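Nearly every folding guide begins by telling you to find a clean, flat surface, as if you had a spare one in the hall closet. Use the table. Eat later.

# Folding a Heap of Clothes on the Dining Table

I wrote this up after one June of living out of a basket at the Rozīte Street apartment, where there was no dresser and I had opinions about that. The method works for shirts, pants, pajamas and anything else with a front and a back. Fitted sheets are covered on a separate page, which I have been meaning to write.

## What you need

- A table, cleared and wiped
- One heap of dry laundry
- A chair to put the finished stack on
- 43 minutes, if your heap is like mine

## Step 1: Dump less than you want to

The temptation is to empty the whole basket and feel productive. Take out one piece and leave the rest where it is. A mountain on the table leaves you folding on a strip the size of a placemat, and then the finished shirts slide back into the mountain and you get to meet them again.

Drop the piece to one side and keep the bare wood for working. Then look for a straight edge before you touch anything. On a dark teal lump like mine, the flat panel with the squared-off edge is the place to grab, and the seam running alongside it gives you a line to follow into the mess.
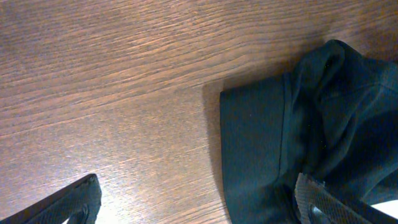 ## Step 2: Shake, then lay it down

Hold the piece by two corners, or two shoulders, and give it 3 hard snaps. More than that is exercise.

Lay it face down with the bottom hem toward you. Smooth from the middle outward with the flat of your hand. Don't press hard on knits, which will stretch, remember it, and hang crooked until you donate them.

## Step 3: Fold

For a shirt:

1. Fold one side in toward the center, sleeve included.
2. Lay the sleeve back down along the body.
3. Do the other side. It won't match. Carry on.
4. Fold the hem up to the collar, then fold once more.

For pants, put one leg on top of the other, tuck in the pointy bit at the seat, and fold in thirds. 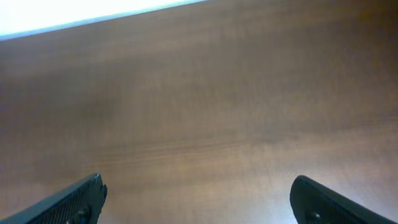
Stacks want a surface that doesn't fight them. I used to fold on the bed, where every crease you make is canceled by the comforter. A satin-smooth tabletop with a straight edge is better company, and you can square up a folded shirt against that edge the way you'd tap a pile of paper. If the finish is very slick, put a dish towel under the stack.

## Step 4: Move it today

Carry the stack to wherever it lives before dinner. Folded laundry left on a chair overnight goes back to being a heap by breakfast, and you'll be starting again at Step 1.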